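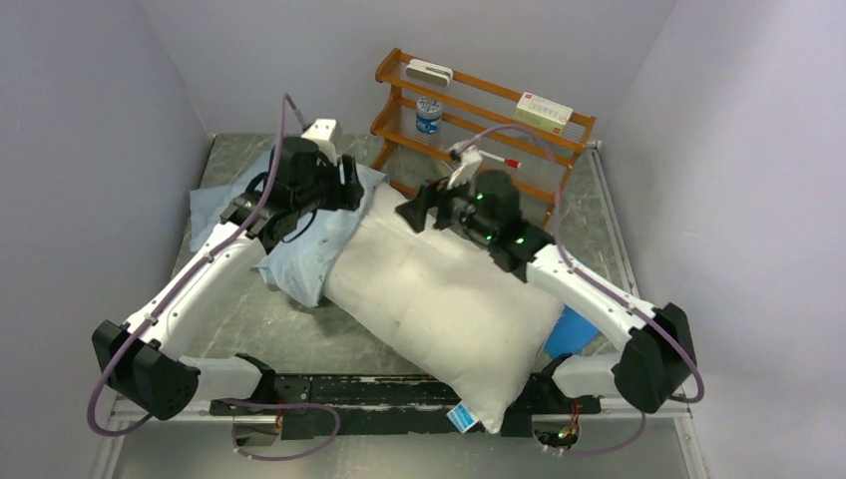 I bought my first Fludska pillow back in May, and I've been meaning to write it up ever since, because I went through a lot of bad pillows before I got to it and I have opinions. I'm a side sleeper with a cranky neck. I also run hot, I punch my pillow into shape at least once a night, and I drool a little (sorry, but if you're reading pillow reviews you probably do too). What I wanted was a plain white rectangular pillow that could go in the washing machine, with nothing clever about it. No gel, no cutout for your ear, no bamboo anything. The Fludska is that pillow. It's puffy, it creases wherever you lean on it, and even laid out nicely it's slightly lumpy to look at, with the little blue-and-white care label hanging off one end. If you need a bed that looks like a hotel brochure, that may bother you. I put a pillowcase on it and never think about it.

Posted December 3, 2021

Search this site Search Go

What I paid and where

Forty dollars at Stistutlow, the one out past the Dudovthorpe exit with the terrible parking lot. You can order it from them online too, but I'd seen more than 1,000 reviews on their site that said everything from "cloud" to "bag of wet socks," so I wanted to squeeze it in person first. I recommend doing this with any pillow over $20. Stand in the aisle and put it between your head and the shelf upright. People look at you, then they go back to comparing shower curtains.

The price bugged me at the time. My old pillow was a Bang, the one that comes rolled up in a tube of plastic like a sleeping bag, and I'd bought a pair of those for less than one of these. But those Bangs were flat by the end of the first winter. I was folding one in half and sleeping on the fold, and waking up with my ear numb, so I'm not sure how much money I was saving.

It comes in two firmness levels, called Soft and Full. I got the Full. The Soft felt lovely in my hands and then sank straight down to nothing as soon as I put any weight on it. If you sleep on your stomach you might like that one. I can't imagine it would do much for anybody on their side, unless you have very narrow shoulders.

First couple of weeks

It's tall! I had a night or two of feeling like I was propped up in a hospital bed, and I nearly took it back. There was also a smell when I got it out of the bag, kind of like a new raincoat. I hung it over the shower rod with the window open and by the next evening I couldn't smell it unless I pushed my face right in and went looking for it.

Somewhere in the second week it settled. The middle gave a little and the ends stayed full, and for a side sleeper that's a pretty nice arrangement, your head drops into the low part and your neck gets the support. After that I quit waking up at four to rearrange things. I still punch it, but that's habit.

The filling is polyester, and it's in clumps, like little cotton balls, instead of one big folded sheet. You can feel them through the cover if you pinch. This is where the lumpiness comes from, and it's also why you can push the stuff around to where you want it. I shove extra toward the bottom edge where my neck goes. My last pillow had the sheet kind of filling, and once that gets a crease in it the crease is there for life.

Heat

Okay, so it isn't cool. The package says "breathable," and I guess it breathes, in the sense that it's cotton on the outside and not a sheet of rubber. In July I was flipping it to the other side a couple of times a night like I do with every pillow I've ever owned. Compared with the memory foam thing I tried a few years ago (which was like resting my face on a warm loaf of bread) it's a huge improvement. Compared with the old Bang it's the same or a tiny bit warmer, and I think that's just because there's more of it.

If heat is your main problem I'd look at your pillowcase before you spend money on a new pillow. I switched from a fleecy one to plain percale over the summer and that did more than anything else I tried.

Washing it

This was my whole reason for buying the thing, so I've been keeping track. It's been through the wash five times now. Instructions on the label are warm, gentle cycle, tumble dry low, no bleach. Here's what I've learned the hard way:

Wash two at a time if you have two. One pillow alone in my machine slid over to one side and the drum started thumping so badly that I thought something had come loose in the basement. With no second pillow, a couple of bath towels does the trick.

Use less detergent than you think. First time around I used a full cap, and it took an extra rinse and then another extra rinse before it stopped foaming when I squeezed it.

The dryer takes forever. On low, mine needs the full cycle twice, and then I pull it out and feel the middle, and it's always still a bit damp in there, so back in it goes. Do it on a morning when you're home. I tried starting it after dinner once and ended up sleeping on a rolled-up sweatshirt.

Dryer balls help. Tennis balls in socks are fine. Between cycles I take the pillow out and hold it by the short ends and pull, then thump it on the top of the dryer on all four sides, which breaks up the bigger clumps.

It comes out a little lumpier each time, I won't pretend it doesn't. The first wash was the worst for that and I had a minute of real despair, because it looked like a sack of potatoes. But a night of sleeping on it and a good shake in the morning brought it most of the way back, and the washes since then haven't made nearly as much difference. The cover has stayed white, and the seams are all holding. I've got one loose thread at a corner that I keep telling myself not to pull.

That label

I have to gripe about the care label, because it's on a short end, it's stiff, and it stuck out of the open side of my pillowcase and scratched my wrist for most of a week before I worked out what was doing it. The fix is to put the pillow in with the label end first so it's down at the closed end of the case. Some people cut theirs off. I've left mine on because I can never remember whether it's warm or cold, and because the store wants it attached if you ever try to return the thing.

It would be so easy for them to print the instructions right on the fabric. My undershirts manage it.

Size

Mine's the standard size. It fits a standard case with room to tuck, and it's snug in the first case I tried, an older one that's been washed a few hundred times and has probably shrunk. You don't want it really tight, it makes the pillow hard as a board and rounds off the corners. If you're between sizes of pillowcase go up.

The guest room

I liked it enough that I went back at the end of the summer and got a second one for the guest room. They'd changed the packaging and I was worried they'd changed the pillow as well (they always do, the minute you find something you like), but I had the two of them side by side on the bed and couldn't find a difference besides the new one being taller. Mine has definitely come down some. I'd say it's lost a thumb's width since May, with me sleeping on it every single night. The old Bang would've been a pancake by this point.

My sister stayed over and slept on the new one and complained it was too high. She's a back sleeper and she's short. I gave her one of the flat old Bangs off the closet shelf and she was perfectly happy with it, so there you go. I've kept that one for her. The other went to the dog.

Things I'd change

A softer label, obviously. I'd love a zipper, too, so you could take out a handful of filling if it's too tall for you or put in more once it starts going down. Stistutlow has a pillow with a zipper for $16 more, and I looked at it for a long time, but the zipper was one of those chunky metal ones and I could just picture it in my cheek.

I'd also like them to quit stuffing it into such a small bag. It takes a good few hours to puff up after you open it, and if you judge it straight out of the package you'll think you've been robbed. Give it a shake, leave it on the bed all day, and then decide.

Would I buy it again

I already did, so yes. Four stars out of five from me. If you sleep on your side and you want something you can wash, get the Full. Back sleepers should go squeeze the Soft in the store before ordering. And if you're the kind of person who needs a pillow to be smooth and perfectly even from corner to corner, this one's going to drive you nuts.

I'll add a note at the bottom when mine hits the one-year mark. I've got the receipt taped inside the linen closet door, so I'll know.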